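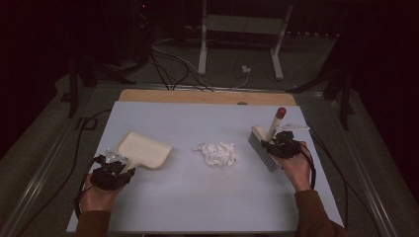

Newsletter > Stations > Care and Setup

Station 2: hand gripper maintenance and the sweep task reset

Station 2 at Flinonwood was taken out of the rotation for service and returned to use on Dec 5, 2020. The work covered the pair of hand-worn grippers, their cables, and the reset procedure for the sweep task. Operators assigned to the station should read this item before their next block.

Grippers

Both grippers had picked up play at the jaw pivot. On the left unit the play was large enough that the jaw angle reported at full close changed from one squeeze to the next. The pivot screws were removed, cleaned, and refitted with fresh thread locker. The right unit needed the same treatment and a new return spring. Jaw pads were replaced on both. The old pads had glazed along the inner edge, where they bear on round handles, and the operator had to squeeze harder to stop a tool from rolling.

After the rebuild each unit was cycled 100 times by hand with the log running. The closed reading must repeat to within 2 counts. The left unit passed on the first run. The right unit failed, was found to have a spring leg sitting on top of its post, and passed once the leg was reseated.

Unit log entries now carry the pad change date. The previous pads on the left unit had done 587 episodes. We will inspect at half that number from now on and replace on condition.

Straps

Set the strap so that the gripper body does not shift when the wrist is turned palm up. Sleeves go under the strap, pulled flat. A fold of cloth under the body tilts the whole unit, and the tilt shows up in the wrist pose for the entire block. If the strap has to be loosened partway through, stop, refit, and zero again.

Cables

Each cable leaves its gripper in an open loop down the outside of the hand. Keep the loop. When it is pulled short, the connector takes the load each time the operator reaches toward the far edge of the table. Two of the intermittent dropouts logged as software faults were traced to a connector on the right unit with a cracked shell. It has been replaced with a part from the Chamoun spares box, and the spares sheet has been updated.

Check the floor run behind the table before each block. Cables there should lie flat on the carpet, with no crossing under the feet of a stand. The small plug on the white lead has been pulled out by a passing foot before, so push it home as part of the check.

Sweep task reset

The task uses the cream dustpan in the left gripper and the hand brush in the right. Work in this order:

Put the torn white paper in a loose heap midway between the two tools. Do not press it down. Packed paper moves as one lump and the episode is no use for training.

Grip the dustpan by the handle and rest the front lip on the tabletop. Point the scoop toward the middle of the table. If there is a gap under the lip, regrip; do not bend the wrist to make up for it.

Grip the brush on the handle, below the end cap, with the bristles facing the paper.

Hold still until the start tone, then sweep.

Discard the paper when the scraps get too fine to see against the scoop. Wipe the tabletop between batches. Dust on the surface lets the pan slide away from the brush, and operators then start to brace it in ways the arm cannot copy.

Acceptance run

Ilze Kazlauskienė ran the acceptance block after the rebuild: 114 episodes, none rejected for tracking or jaw readings. The files were processed with the current Jadia build and the jaw traces show a clean step at grasp on both sides. The earlier traces had a slow creep there, which matches the pivot play.

Open items

The right strap buckle is worn and will be changed when the new stock arrives. Barnano has quoted for molded strain reliefs to fit both units; until those are in, the tape at the cable exit stays on and is to be renewed when it lifts. Station 1 grippers are due for the same pivot check later in December.

Report faults with the unit side, the episode number, and what was in the jaws at the time.

Contact the station desk | © 2020 Flinonwood | Back to top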